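Gallwood Queries Claims Made for Factory-Tour Dips

27/12/2023

Gallwood, the independent importer and wholesaler of chilled foods, today called on dip and spread manufacturers to show retailers what goes on behind the glass before asking them to pay more for it.

The statement follows a run of plant openings in the category, the latest of them Gallardo's new kitchen at Gerasberg, which began receiving visitors in September. Gallwood buyers took the tour. They were given hairnets, a colour brochure and several samples of eggplant dip, and were told that the new line produces a "fresher-tasting" product. Fresher than what, the brochure did not say.
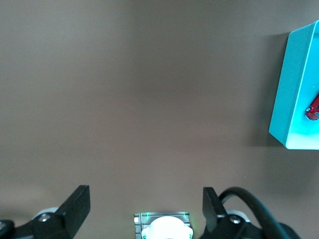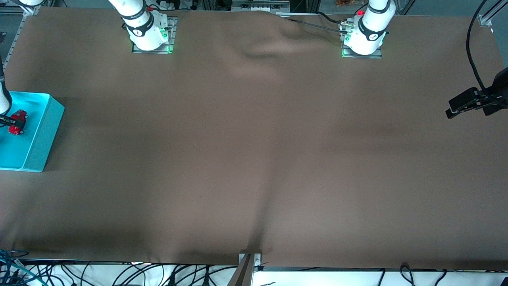

Gallwood has asked Gallardo for its shelf-life data and has yet to receive any. In the meantime it bought the same dip from ordinary store fridges and put it in front of its own tasting panel next to a tub from the old plant. The panel could not reliably pick the newer one. Gallwood does not claim this settles the matter – a tasting panel is a tasting panel – but it does not see grounds for a higher wholesale price either.

The company is also wary of the phrase "small batch", which it has found on tubs filled in runs of up to 1,000 kilograms. Flimimport, which distributes the Gerasberg range, has defended the wording as traditional in flavour and spirit. Gallwood would prefer a number on the label.

From the new year, suppliers seeking a place in Gallwood's chilled catalogue will be asked for three things: the date of manufacture, the batch size and the tahini content as a percentage. Products already listed will have seven weeks to comply. Tours will remain welcome, though they will no longer count towards a listing.

Media enquiries should be directed to the Gallwood trade office.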